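Unit 8 handout: Ventilation and make-up air in small dwellings
Instructor: Rodica Jitaru

Bring this sheet to the January site visit. The reading is the Jarnmont packet, sections on pressure and exhaust.

## Why air moves

Air moves through a house when pressure differs between two points. Wind causes it, warm air rising causes it, and fans cause it. A house with no fans running still leaks, mostly at the attic hatch, the sill and the window frames. We covered leakage testing in the last unit, so only the fans are discussed today.

An exhaust fan pushes air out. The same amount has to come back in from somewhere. In an old house it comes through the cracks. In a tight house it may come down a flue, and this is called backdrafting. Flue gas contains carbon monoxide, so any house with an open-flue water heater gets checked with the fans on.

## Kitchen exhaust

Cooking gives off water vapor, grease and fine particles. Gas burners add nitrogen dioxide. The common choices are a wall hood, an island hood, a downdraft unit and a microwave mounted over the range.

The microwave type saves space, but it is often shallower than the cooktop, and smoke from the front burners can get past it. Many are also set to recirculate. A recirculating unit sends the air through a filter and back into the room - it removes no moisture at all.

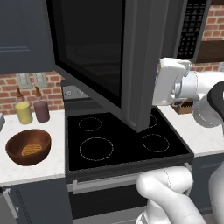

*Fig. 2. Over-the-range microwave, door open above the cooktop.*

When you inspect one, find out whether a duct is connected. Look in the cabinet above, then look for the cap on the outside wall or roof. Write down the duct size and the number of elbows.

## Case: the Villa duplex

Stela Grecu surveyed both halves of this building. The left unit had a ducted hood and a bath fan on a timer. The right unit had a recirculating kitchen fan, and its bath fan emptied into the attic. Winter humidity in the right unit was 53 percent, with mold on the north bedroom wall. Her advice was to run the bath duct through the roof first and deal with the kitchen second.

## For next time

- Sketch the air paths in your own kitchen and bath.
- Read Aurel Căpraru's notes on duct friction.
- Hand in the Savham worksheet, both pages.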